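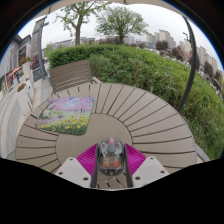 3. 시연 데이터 수집

3.1 수집 원칙

학습용 시연은 전부 손에 쥐는 그리퍼로 모았다. 로봇 팔은 수집 단계에 들어가지 않음. 수집자가 그리퍼를 쥐고 물건을 집고, 옮기고, 내려놓는다. 그동안 광각 카메라가 손가락과 작업면을 같이 찍는다. 정책 학습에 쓰는 관측은 이 영상과 그리퍼 폭, 그리고 영상·관성 정보로 복원한 손목 궤적이다. 원격조종 방식도 초기에 검토했으나 야외에 팔을 들고 나가는 것 자체가 어려워 제외. 비교 실험은 5절 참조.

수집 프로그램 이름은 Purkasby로 통일한다. 이전 원고에서 "야외 세트"라고 부른 것도 같은 것이다. 실내분은 Brusard 작업실에서 모았고 Purkasby에는 포함하지 않는다. 두 세트를 섞은 결과는 따로 표기했다.

시연 하나의 정의는 다음과 같다. 손가락이 벌어진 상태에서 시작, 대상에 접근, 파지, 이동, 놓기, 다시 벌어진 상태로 끝. 중간에 대상을 놓쳤다가 다시 집은 경우도 시연 하나로 센다. 다만 재파지 표시를 붙였다. 처음에는 이런 시연을 버렸는데 나중에 보니 정책이 실패에서 돌아오는 법을 전혀 못 배우고 있었음. 그래서 되살렸다. 버린 원본이 남아 있어서 다행이었다.

3.2 장소와 작업면

실내 데이터만으로 학습한 정책은 밖에 나가면 잘 무너진다. 원인은 여럿이겠지만 우리 쪽 로그에서 가장 눈에 띈 것은 작업면이었다. 실내 책상은 대체로 단색이고 이음매가 없다. 야외 가구는 널 사이에 틈이 있고, 틈이 방향성을 가진다. 얇은 물체의 가장자리와 틈이 영상에서 비슷하게 보이면 접근 높이 추정이 흔들린다.

그림 2가 그런 작업면. 원형 야외 테이블이고 나무 널이 가운데 원판을 중심으로 방사형으로 놓였다. 대상은 왼쪽에 납작하게 놓인 직사각형 그림 패널이며, 널 위에 약간 비스듬하다. 그리퍼 손가락은 벌어져 있다. 광각 왜곡 때문에 테이블 둘레가 크게 휘는데, 이 왜곡은 펴지 않고 그대로 네트워크에 넣는다. 펴면 주변부 해상도가 뭉개지고, 대상이 하필 주변부에 걸리는 경우가 많다.

패널류는 어려운 축에 든다. 이유는 두 가지. 첫째, 두께가 얇아서 손가락 끝이 면에 거의 닿아야 한다. 둘째, 표면에 인쇄되거나 그려진 그림이 있어 특징점 추적이 패널 위에 몰린다. 패널이 움직이기 시작하면 특징점도 같이 움직이고, 정지 배경을 가정한 궤적 복원이 이걸 카메라 움직임으로 착각한다. 색이 진하고 무늬가 잔 그림일수록 심했다. 대응은 3.4절.

배경은 통제하지 않았다. 울타리, 나무, 건물, 지나가는 사람이 들어와도 그대로 둔다. 배경을 가리거나 합성으로 바꾸는 실험도 해 봤지만 본 논문에서는 보고하지 않음. 멀리 있는 건물 윤곽은 오히려 궤적 복원에 도움이 됬다. 가까운 잎사귀는 바람이 불면 방해가 되고, 하늘은 특징점이 거의 없어서 있으나 마나. 장소를 고를 때 수집자에게 준 지침은 한 줄이었다. 시야 안에 고정된 구조물이 하나는 보일 것.

3.3 세션 진행

세션은 2인 1조. 한 사람이 그리퍼를 쥐고, 다른 사람이 대상을 다시 배치하고 기록지를 쓴다. 한 세션의 목표는 시연 30개로 고정했다. 더 모을 수 있어도 멈춘다. 손이 익으면 동작이 똑같아지고, 똑같은 동작은 많아도 쓸모가 적다. 손목이 아프다는 의견도 있었음.

순서는 이렇다.

시작 전 손가락을 끝까지 벌렸다 닫아 폭 범위를 기록.
작업면 위를 천천히 훑어 지도용 영상 촬영. 대상은 아직 올리지 않는다.
대상 배치. 위치와 각도는 기록지에 적힌 무작위 칸을 따른다.
시연. 시작 자세는 매번 바꾼다.
대상 재배치 후 반복.
끝나면 폭 범위를 한 번 더 기록.

폭 범위를 두 번 재는 것은 귀찮지만 빼면 안 된다. 1월 시범 수집에서 마지막 측정을 생략했다가 손가락이 조금씩 밀린 세션을 걸러내지 못했다. 그 세션들은 최종 세트에 넣지 않았다. 이후로는 시작과 끝의 차이가 허용치를 넘으면 세션 전체를 보류하고, 보정으로 살릴 수 있는지 따로 본다.

훑기 영상도 마찬가지. 급하게 휙 지나가면 지도가 끊긴다. 특히 반복 무늬 위에서. 방사형 널은 평행 널보다는 조금 낫다. 방향이 계속 달라지므로 대응점이 한 칸 밀려 붙는 일이 덜했다. 평행 널 테이블에서는 한 칸씩 밀려서 지도 전체가 옆으로 이동한 경우가 있었고, 눈으로 보면 멀쩡해 보여 더 골치였다.

수집자에게 금지한 것은 많지 않다. 빈손으로 대상을 건드리지 말 것, 파지 직전에 멈칫하지 말 것. 후자는 잘 안 지켜졌다. 사람은 얇은 물체를 집기 전에 멈춘다. 멈춤이 긴 시연으로 학습하면 로봇도 멈추고, 가끔은 영영 안 움직인다. 결국 지침으로 막는 대신 후처리에서 정지 구간을 줄이는 쪽으로 바꿨다. 잘라낸 구간의 앞뒤 속도가 튀지 않도록 짧게 보간.

3.4 정리와 선별

원본 영상은 Clarnell 파이프라인으로 정리했다. 내부 도구이고 하는 일은 단순하다. 시연 경계 찾기, 궤적 복원, 폭 동기화, 불량 표시. 경계는 그리퍼 폭 신호로 먼저 자르고 사람이 확인한다. 자동 경계만 쓰면 재파지 시연이 둘로 쪼개진다.

궤적 복원에서는 손가락 영역을 마스크로 제외한다. 손가락은 카메라와 함께 움직이므로 남겨 두면 정지한 것처럼 보이고 추정치가 영 쪽으로 당겨진다. 손가락이 색이 뚜렷하고 표면에 결이 있어서 분할 자체는 쉬웠다. 투명한 몸통이 더 문제. 몸통 너머로 내부 부품이 비쳐서 색만으로는 경계가 안 잡힌다. 몸통은 카메라에 대해 고정이니 고정 마스크를 썼다. 장치마다 한 번씩 그리면 끝.

대상 위의 특징점은 파지 이후 구간에서만 제외한다. 파지 전에는 대상도 정지해 있으니 써도 된다. 파지 시점은 폭 신호로 안다. 이 단순한 규칙으로 패널류의 복원 실패가 눈에 띄게 줄었다. 완전히 없어진 것은 아님. 손가락이 패널을 밀어서 움직이는 경우는 폭이 닫히기 전이라 규칙에 안 걸린다. 이런 시연은 사람이 표시한다.

선별 후 Purkasby에 남은 시연은 1,553개. 이와 별도로 292개는 복원 실패로 제외했다. 제외분도 영상은 보관하며, 복원 방법이 나아지면 다시 돌릴 예정이다. 최종 목록은 4월 16일에 고정했고 이 논문의 모든 실험은 그 목록을 쓴다. 이후 수집분은 섞지 않았다.

장소 구분도 Angelovski 규칙을 따른다. 앞선 내부 보고서에서 정한 것으로, 같은 테이블에서 찍은 시연은 날이 달라도 한 묶음으로 보고 학습과 평가에 나눠 넣지 않는다. 시연 단위로 무작위 분할하면 평가 점수가 부풀려진다. 우리도 처음에 그렇게 했다가 숫자가 너무 좋아서 의심하게 되었음. 묶음 단위로 다시 나누고 전부 재학습.

3.5 한계

날씨 편향이 있다. 비 오는 날은 나가지 않았고, 강한 직사광 아래 데이터도 부족하다. 흐린 날이 수집하기 편하다. 그림자가 약하고 노출이 안정적이다. 그러다 보니 세트가 그쪽으로 기울었다. 노출 변형을 증강으로 넣어도 손가락 그림자가 대상 위로 떨어지는 상황은 흉내가 잘 안 된다. 이건 더 모으는 수밖에 없음.

수집자 편향도. 대부분 오른손으로 쥐었고 접근 방향이 한쪽에 몰린다. 좌우 반전 증강은 손목 궤적까지 같이 뒤집어야 해서 좌표계 실수가 나기 쉽고, 실제로 한 번 났다. 수정본으로 재학습한 결과만 표에 실었다.

마지막으로 높이. 야외 테이블은 높이가 제각각인데 우리는 작업면 높이를 따로 재지 않고 훑기 영상에서 평면을 맞춰 얻는다. 널 사이 틈이 넓은 경우 평면이 약간 아래로 맞춰지는 경향이 있다. 절대 높이를 쓰는 제어기라면 영향을 받겠지만 본 정책은 상대 자세를 출력하므로 그대로 두었다. 팔에 올렸을 때의 접촉력 문제는 4.2절에서 다룬다.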